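How a Robot Arm Gets Looked After

At Purdale, a workshop where robots practice everyday jobs, there is an arm named Pacheco. Pacheco's job is plugs. It learns to hold them, push them in, and pull them out again. A machine that does this all day needs care, just like a bike or a piano.

What is on the end of the arm?

Pacheco does not have a hand with five fingers. It has a gripper, and the gripper has two black fingers that open and close. Near the gripper there is a small camera. The camera is mounted on the arm, so it goes wherever the gripper goes.

Before any work starts, a technician looks at the picture from that camera. Both fingers should show up in it. If one is missing, the camera has been bumped and has to be set straight.
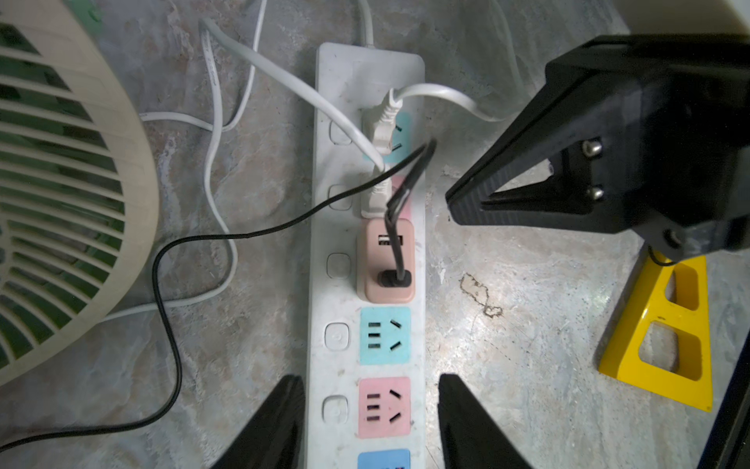
Vaughn Achterberg says the camera check is the one people like to skip, and that a camera tilted by even a little can make the arm miss a socket completely.

Each socket on a power strip like this one is a small target. Some have a plug in them already and some are empty. The robot has to tell which is which, and it has to reach in without knocking the buttons beside the sockets.

The morning check

The check at Purdale takes 13 minutes. A grown-up does it with the arm switched off.

1. Wipe the fingers. Dust makes them slippery, and a slippery finger lets go of a plug too soon.

2. Test the screws. Motors shake a little when they run, and shaking loosens screws. The technician turns each one gently with a screwdriver. A screw that moves gets tightened.

3. Clean the camera lens with a soft cloth.

4. Look at the cords near the arm. A cord can loop over a plug or hang in front of it. The technician decides if the robot is ready to practice with cords in the way, which is harder, or if they should be moved first.
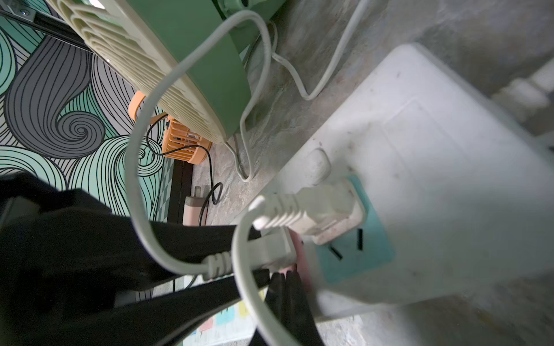 5. Turn the arm on and let it move slowly. The gripper opens and closes a few times while the technician listens for clicks or scraping.

When something wears out

Finger pads do not last forever. Pacheco's last pair did 537 grabs before the technician saw a smooth, shiny patch on one of them. Both pads were changed together so they would squeeze evenly.

After new pads go on, the robot has to find out again where its fingertips are. It closes them until they touch, and the computer saves that spot as "closed." Then it opens them all the way and saves "open."

A word about plugs at home

Robots practice with plugs, but plugs and sockets are not toys. Ask an adult before you touch one, and never put anything else into a socket.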